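Cables are the first thing a shared workroom gives up on. People at Kornevura will wipe a table and still step over a cord. 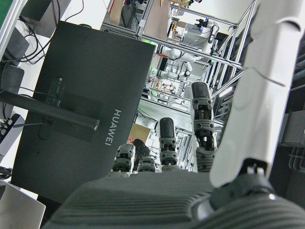 I think each desk should own its wires, with 2 ties per cord and a label at each end. A monitor on an arm frees up desk space, but when black cables hang in a loop behind it, the mess has only moved. Twenty minutes in March would fix most desks.

Tables are harder — anything set down there tends to stay.
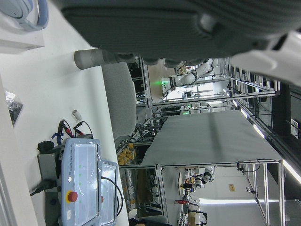 *Red and black cables with clips, tangled on the white tabletop.*

Coil them and hang them up.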